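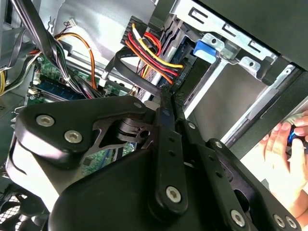
Ticket 3925 - shared work rules, PC teardown cell
Status: open, waiting on sign-off
Opened by: Joni Rautiainen
Watching: Urho Mustonen, So-yul Hwang
Last updated: September, 4:40 pm
Print this ticket | E-mail this ticket

Problem as reported: arm goes to protective stop when a person is working in the same case. Clears fine, comes back. Twice before lunch, again at 1:15. Operators want the force limit raised so it quits doing that. I said no to that until we know what it's tripping on.

Log

9:20 - pulled the controller history. Stops are all contact force, not speed, not the light curtain. So the limit is doing its job. Question is what the contact is.

9:45 - read the cell sheet taped to the bench (Trillby template, old revision). It says "operator shall stay clear of the case during approach." Doesn't define approach. Doesn't say who moves first. Three people on shift, three different answers when I asked.

10:30 - asked Väisänen for the current sheet. They sent a PDF with the same wording and a new logo.

11:10 - slow run, reduced speed, me on the enabling switch. Stop came while going in over the cables. Backed out, second try from a steeper angle, no stop. So cable drag is a suspect. Not proven.

11:50 - same test with cables tied back. 2 runs, no stop. Too few to say anything but I'd start there.

1:15 - stop again on normal shift. Cables were NOT tied back, operator says he didn't know about it. Fair, I hadn't written it down anywhere yet.

2:00 - interim rules, posted at the bench and copied here:

1. Power cord out of the wall and the case grounded before anything goes in, hand or gripper.
2. Tie back loose cables first. If a cable can't be tied, say so in the job note.
3. One mover at a time. Arm moving = hands still and outside the case. Hand moving = arm in monitored standstill.
4. Say "in" and "out" out loud. Yes it feels dumb.
5. Tools stay in your hand or on the mat. Never set down on the chassis.
6. No long sleeves or lanyards over the case.
7. After a stop, look before you clear. Write down what it touched. "Unknown" is an ok answer, blank is not.
8. Nobody changes the force limit from the pendant. Change request only, with a new risk assessment attached.

2:25 - Ilango asked if rule 3 kills the cycle time. Probably costs something. Havent measured. Will pull times from the Pekik logger once there's a few shifts of data.

2:50 - checked who has the pendant password. Everyone, more or less. Changed it. Joonas Mustonen and me have it now, plus the sealed copy.

3:10 - watched one job with the new sheet up. Still open on the power connector, where the arm comes in close to the wires and whoever is at the case wants to be near it too. Need a proper hand position for that step, with a mark on the bench or something. Anybody have one that works?

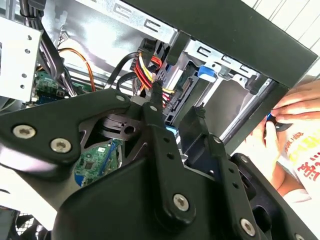 So-yul Hwang: On the Prillidine line we put the waiting position in the work instruction itself, as its own step with its own sign-off, and not in the safety sheet. People read the instruction every job, they read the safety sheet once. Also your rule 3 needs to say what happens if both start. Ours is the person freezes, the arm retracts, start the step over. And please take "nobody" out of rule 8 and put in who CAN.

3:55 - good, taking all of that. Rule 3 now has the both-start line, but retract needs checking first, don't want it dragging a cable out on the way. Rule 8 now names Joonas and me.

4:15 - to do: rewrite the connector step, test retract at low speed with scrap cables in, ask Väisänen to define "approach" in thier template. Old sheet comes off the bench tonight.

4:40 - force limit unchanged. Leaving this open.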